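Notebook, Damotbridge workshop, 3 February 2026

Zilwood wants to know by June which bench jobs go to the arms and which stay with people. I write my notes for me and for the second shift.

## Charger and cable board

Both arms are on the white board now. Sibusiso Dlamini did this job by hand for 17 months and he still knows better than me where a cable wants to go. The black loop at the right side is the difficult part, because a cable does not come back to the same shape. He asked for a slower approach on the right arm, and I changed it. 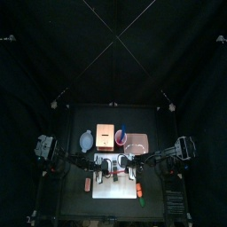

## Red pan, two arms

Left gripper on the rim, right gripper on the handle. Maribeth Catacutan wrote the grip positions. Before, she was sorting returned goods all day. Now she sorts for 2 hours and the rest is teaching and checking. 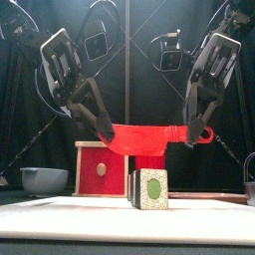

She told me that her shoulders are better but her head is more tired at the end of the shift. I think we must plan breaks for this also. The Kasprzak schedule still counts only lifting as work.

Open points:

- Who may stop the cell? Today only the shift lead. Sibusiso wants that everybody may stop it, and I agree.
- Side items (bowl, box with the slot, pink cup, clear container) stay in one row behind the board. Please do not tidy them between runs.

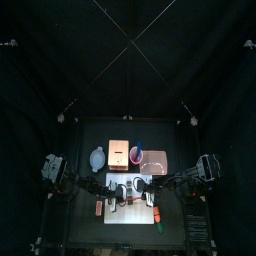

- Faka training: 8 people are on the list. Second shift has no place yet.
- Pay grade for the teaching work is not decided. I asked again.

## Cubes

Goal for this cell is 700 picks in one shift, a number from the office. Maribeth wants to judge the quality first and the number later.
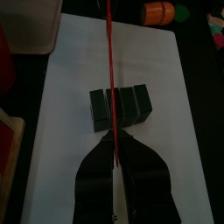
People on the line ask me mostly what is left for them to do. My answer for now is the checking, and it needs a trained eye. In the wrist view the four dark green cubes sit almost as one block, with the leftmost a bit apart and lower, and a new person can easily miss such a thing. I will ask Maribeth to collect cases like this for the training.

To do: write the new stop rule, ask for two places at Faka for second shift.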